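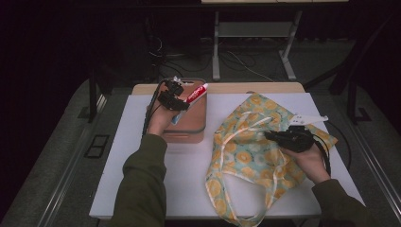

Give the early game back to the girls

I have been going to high school soccer games in Villcombe long enough to own two folding chairs with holes in them, and I want to say something in favor of the 5 p.m. kickoff. Specifically, I want our girls to stop getting it every single time.

If you follow the local teams you know how it goes. On a doubleheader night the girls play first and the boys play second, under the lights, with the band there and the snack window fully open. It has been that way so long that most people think it's a rule. I called the school office and asked. There is no rule. There's a schedule template that gets copied forward every year, and that is the whole story.

So switch it! Half the dates one way, half the other. The buses are the same and the referees are the same. The field at Fulten Park does not care who steps on it first.

What I'd love people to understand is how good this team is to watch. Last season they gave up two goals in their first five league games, and they did it while playing forward. The back line steps up almost to midfield, and the whole thing looks like it's going to fall apart, and then somebody reads the pass and off they go the other way. I have yelled myself hoarse over a throw-in. The home game against Vatport ended 0-0 and I would put it up against any 4-3 I have ever sat through – there was a save in the last minute, low to the left post, that had grown adults hugging across the bleachers.

I looked at the gate count for that one later. There were 76 people. Plenty more came through the gate while the girls were walking off, because they had finished work, eaten something and driven over in time for the second game. They would have loved it. They just couldn't get there.

I've heard the argument that the later game draws more because it's the boys. Maybe so, but we have never tried it the other way, so how would we know? Vatport started alternating two years ago, and every time I've been over there for a late girls' game the place was loud. Kids from the youth league come in their jerseys and hang on the fence. You can't buy that for a program.

The other argument is that the boys' parents are used to the late slot and have planned around it. I get that, I really do. I was one of those parents. But the girls have parents too, and some of them have been sneaking out of work early for four straight years.

The fall schedule gets put together in May, so there is time. Write to the athletic office, and keep it short and friendly. Tell them you'd come to a late girls' game, and then come to one. I'll be near the corner flag on the far side, in whichever chair is holding up better, and I'm happy to explain the offside trap to anyone who sits down.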